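4. Lo que queda por recoger: el turno compartido en las zonas comunes de Skerby

4.1. El trabajo que no figuraba en ningún sitio

Cuando se pregunta a una empresa de servicios qué hace exactamente su personal de zonas comunes, la respuesta suele caber en una línea del contrato: «mantenimiento del orden en áreas de espera y descanso». La línea no menciona las mesas. Tampoco menciona las macetas que hay que levantar para limpiar debajo, ni las latas que aparecen en los diez minutos que van de una reunión a la siguiente, ni la decisión, repetida muchas veces por jornada, de si un vaso a medio beber sigue siendo de alguien. Skerby, la empresa en la que realizamos el trabajo de campo, había descrito su servicio de esa manera durante años sin que la descripción molestara a nadie. Empezó a molestar el día en que hubo que traducirla a instrucciones para un robot.

El pliego inicial, redactado por la consultora Istley, dividía el cuidado de una mesa en tareas: despejar, limpiar, reponer y recolocar. Las trabajadoras del turno de tarde leyeron el documento en una sala con café y añadieron objeciones a lápiz en los márgenes. La más extensa ocupaba el reverso de una hoja y trataba exclusivamente de los vasos. Otra decía, sin más desarrollo, «depende». Nos parece que la segunda resume mejor la literatura sobre conocimiento tácito que varios de los artículos que citamos en la sección 2, y desde luego es más corta.

La consultora respondió como suelen responder las consultoras, con una versión revisada del mismo cuadro y una columna nueva. La columna se titulaba «Excepciones». Al final del estudio era la más ancha de la hoja.

4.2. Quién enseña a quién

El proyecto Fikre, nombre con el que la dirección bautizó la automatización de las zonas comunes, se presentó a la plantilla como una ayuda. El verbo «ayudar» aparece en todas las comunicaciones internas a las que tuvimos acceso, siempre con el robot como sujeto. Durante los primeros meses el flujo de ayuda circuló más bien en sentido contrario. Fueron las empleadas quienes explicaron a los ingenieros por qué una planta no se agarra por las hojas, por qué el cristal se limpia antes de devolver nada a su sitio y por qué conviene aprenderse dónde estaba cada cosa. Este último punto dio lugar a una discusión larga. Para los ingenieros, la posición correcta de una maceta era una coordenada. Para las trabajadoras era el lugar en el que no estorba a quien se sienta, lo cual obliga a saber quién se sienta y cómo.

Nuestro material procede de 4 meses de observación, de entrevistas individuales y de 579 notas de incidencia escritas por el propio personal. Las notas se rellenaban al final de cada turno en un formulario que pedía hora, lugar y «causa raíz». Este último campo quedaba vacío a menudo. Cuando no, contenía cosas como «la planta pincha» o «preguntar a Amedeo», en alusión a Amedeo Villa, encargado del turno de tarde y, a efectos prácticos, única documentación técnica fiable del edificio.

Villa había dirigido equipos de limpieza toda su vida laboral y al inicio de Fikre recibió un segundo cargo, el de «supervisor de interacción», que no llevaba aparejado un segundo sueldo. En la primera entrevista le pedimos que describiera sus nuevas funciones. «Antes miraba si la mesa estaba bien», nos dijo. «Ahora miro cómo mira otro si la mesa está bien.» Después se levantó, porque había que apartar un cable.

La figura 1 corresponde a una de las mesas redondas de cristal sobre las que se desarrolló buena parte de las observaciones. La planta parece una suculenta, de hojas en punta, en maceta negra, y el momento es el que las notas llaman «maceta en mano»: el agarre sobre la maceta, con el plato o salvamanteles de color tostado debajo, encima del cristal. Pedimos al lector que retenga la tarea, que en el cuadro de Istley ocupa una sola celda. 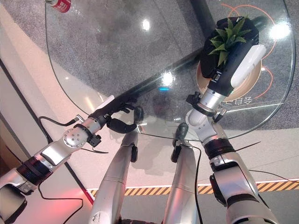
Área de Trabajo y Automatización, Grupo de Estudios sobre Servicios

Figura 1. Manipulación de una maceta sobre una mesa de cristal con los dos brazos robóticos. El brazo derecho sujeta la maceta; la pinza izquierda, entreabierta, queda junto al borde del tablero. En el borde superior asoma parte de una lata roja.

El lector que haya limpiado alguna vez una mesa de cristal reconocerá los reflejos. En las entrevistas se los mencionó más que ningún otro obstáculo, y con cierta satisfacción. El cristal, según el personal, nunca había gustado a nadie: enseña las huellas, enseña la moqueta y devuelve la luz a la cara. Que una superficie elegida en su día por «transmitir transparencia» (catálogo de mobiliario, página sin numerar) pusiera también en apuros a los ingenieros se vivió en el turno de tarde como un acto de justicia modesto. Varias entrevistadas recordaban haber pedido mesas de otro material mucho antes de Fikre. La petición se tramitó a las pocas semanas de que la formulara un ingeniero.

4.3. El caso de la lata

De todos los objetos que pueden encontrarse en una zona de descanso, el que más discusión generó fue la lata. Una maceta pertenece a la casa y vuelve a su plato. Un papel arrugado se tira. Una lata puede estar vacía, llena, a medias, abandonada o reservando sitio, y su aspecto exterior no distingue entre esos estados. Las trabajadoras resolvían el problema con una batería de indicios que les costaba enumerar: si había una chaqueta en la silla, si la persona de las tres solía volver, si la lata llevaba allí desde la ronda anterior. También la levantaban un poco, claro, pero solo en último término, porque levantar la lata de alguien que está mirando se considera una grosería.

Fikre adoptó una regla conservadora: ante la duda, no tocar. La regla es sensata y tuvo un efecto que ningún documento había previsto. Como el robot dejaba las latas, las latas pasaron a ser trabajo humano en exclusiva, y como el robot se ocupaba del resto, el trabajo humano consistió cada vez más en latas. Una empleada con muchos años de oficio describió su nueva jornada como «ir detrás recogiendo dudas». Otra propuso que se añadiera la categoría profesional correspondiente al convenio. La propuesta consta en acta como «comentario».

No queremos sugerir que el reparto fuera injusto en todos sus términos. Mover macetas cansa, sobre todo las grandes, y entre quienes arrastraban molestias de espalda la delegación de esa tarea se recibió con un alivio sin ironía ninguna. Cuatro de las personas entrevistadas señalaron que por primera vez terminaban el turno sin dolor. Las mismas personas señalaron que lo terminaban más aburridas. Ambas cosas aparecen a veces en la misma frase, y hemos preferido no separarlas al codificar.

4.4. La cinta y la cortesía

Un segundo cambio afectó a la circulación. Las zonas en las que trabajaba el robot se señalizaron con cinta de rayas amarillas y negras, y el personal recibió una sesión formativa sobre el significado de la cinta. El significado era: no pasar. En la práctica, la cinta se cruzaba continuamente, primero con disculpas y más tarde sin ellas. Villa elaboró por su cuenta una norma intermedia – se puede pasar si se avisa en voz alta – que no figura en ningún protocolo y que todo el turno cumplía con una disciplina que los protocolos no llegaron a conocer.

El aviso en voz alta iba dirigido a los compañeros. Con las semanas empezó a dirigirse también a la máquina, que no lo procesaba. Registramos saludos, advertencias, un «con permiso» recurrente y algún reproche. Preguntadas por ello, las trabajadoras se mostraron poco interesadas en la cuestión. Una nos recordó que también hablaba con la cafetera. Nos inclinamos por no construir una teoría del animismo laboral sobre esta base, aunque uno de los revisores de una versión anterior nos animó a hacerlo.

Más peso tiene, a nuestro juicio, el cambio en las relaciones con quienes usan las mesas. Antes, una trabajadora que se acercaba a una mesa ocupada recibía, en el peor de los casos, indiferencia. El robot recibía atención. La gente levantaba los vasos, apartaba el bolso y hasta se ponía de pie. Durante un tiempo esa cortesía se extendió al personal que iba detrás, y en las entrevistas de esas semanas hay un tono casi festivo. Luego los usuarios se acostumbraron. En las notas de septiembre el bolso vuelve a quedarse donde estaba, para unos y para otros.

4.5. Lo que se mide

La dirección evaluó el proyecto mediante un panel de indicadores suministrado por Trernar. El panel contabilizaba manipulaciones completadas, y al alcanzarse las 3.000 se repartió un bizcocho en la sala de descanso. Las manipulaciones del personal humano no se contaban, de modo que resulta imposible decir cuántas correspondían al bizcocho de las trabajadoras, que no hubo. Los restos del otro, en cambio, los recogieron ellas: se había servido sobre una mesa de cristal y en platos con migas, y las migas estaban en la columna de excepciones.

El panel tenía además 3 colores. Verde significaba mesa atendida; ámbar, mesa pendiente; rojo, intervención humana. Según el manual, el rojo indicaba un fallo. El personal tardó poco en observar que, en ese esquema, cada vez que una de ellas hacía su trabajo la pantalla lo notificaba como avería. Villa solicitó que se cambiara el color. Tras un intercambio de correos que reproducimos parcialmente en el anexo, el rojo pasó a ser azul y el rótulo se mantuvo.

Puede parecer un asunto menor, y en términos de carga de trabajo lo es. Pero la pantalla estaba colgada en el pasillo, a la vista de quienes entraban y salían del turno, y varias entrevistadas volvieron a ella sin que se les preguntara. No discutían el dato. Discutían que su jornada apareciera en el panel como el tiempo que el sistema tardaba en recuperarse. La última nota de incidencia que incluimos en el corpus, escrita con mayúsculas en el campo de causa raíz, dice «NO ES INCIDENCIA, SOY YO». En la siguiente sección examinamos cómo se archivó.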